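Search this site
Enter keyword Go

How to Remove Stickers and Sticker Residue from a Painted Door

Stickers come off a painted door without much trouble if you soften the glue first and keep sharp tools away from the surface. Most of the damage I see was done by someone in a hurry with a kitchen knife. Set aside an evening for a full door. A single sticker takes a few minutes.

What you need

A hair dryer
A plastic scraper or an old store card
White vinegar
Cooking oil or baby oil
Dish soap and warm water
Three or four soft cloths
400 grit sandpaper, only if you plan to repaint

Test first

Pick a spot near the bottom of the door on the side you see least. Rub a little oil on it, wait ten minutes, and wipe. Do the same with the vinegar next to it. If the cloth picks up color or the finish turns dull, use only soap and water and expect the job to take longer.

Step 1. Warm the sticker

Set the dryer to medium and hold it a hand's width from the door. Keep it moving for 30 seconds. Vinyl stickers go limp when they are ready. Paper ones won't change much, but the glue underneath does. If the paint feels hot to the touch, stop and let it cool. Go easier still on laminate or foil-wrapped doors, where too much heat can lift the facing at the edges.

Step 2. Lift a corner

Slide the plastic scraper under one corner and pull the sticker back over itself, close to the door. Pulling straight out toward you is how paint gets torn off. When it starts to resist, warm it again.

Step 3. Soak what stays behind

Paper stickers usually leave a fuzzy layer. Press a cloth wet with warm soapy water against it for five minutes, then roll it off with your thumb. Repeat until only glue is left.

Step 4. Take off the glue

Put oil on a cloth and rub in small circles. Leave it for ten minutes and wipe. Old glue may need 2 or 3 rounds. Vinegar works better on thin, dry residue. Don't use nail polish remover on paint.

Step 5. Wash the door

Wash the whole door with dish soap, rinse with a clean damp cloth, and dry it. Any oil left on the surface will keep new paint from sticking.

If you can see outlines

Paint that was covered for years is often a different shade from the rest. Washing evens it out a little. Otherwise sand lightly with the 400 grit, wipe off the dust, prime, and paint the full panel. Touching up only the spots will leave patches.

Comments

Joana Pinheiro
The oil worked on my son's closet. The foil stars took three rounds and the puffy ones came off with just the dryer.

Filipa Guerreiro
Does this work on varnished wood? I don't want to start and then have to refinish the door.
 Reply: Soap and water first, then oil on a test spot. Skip the vinegar on varnish.

Contact | Copyright Valente Home Notes | Back to top
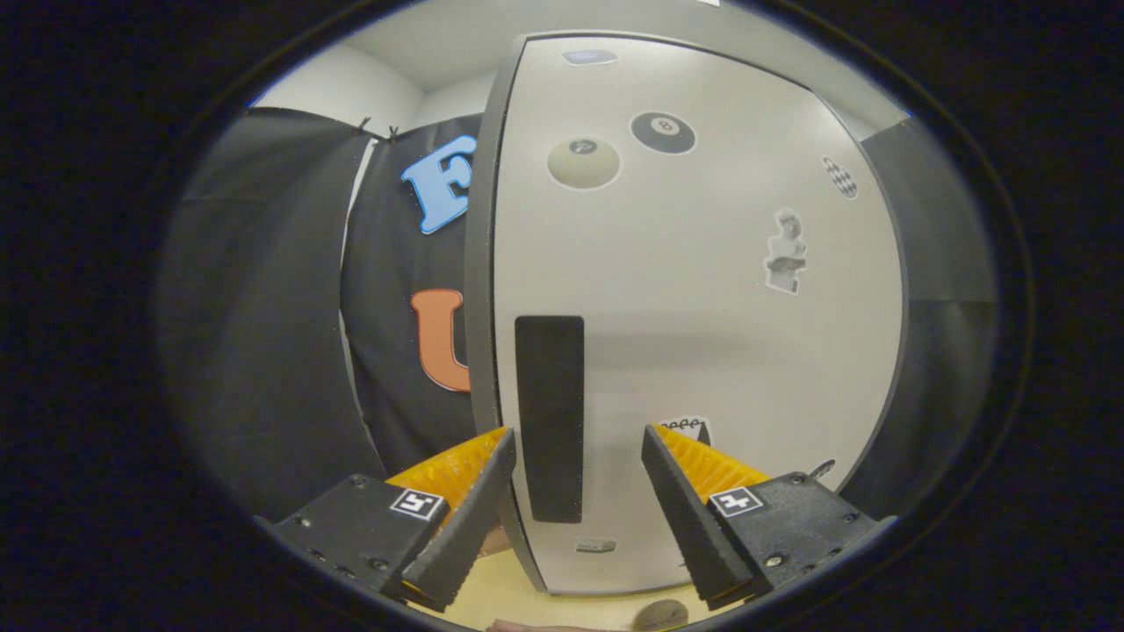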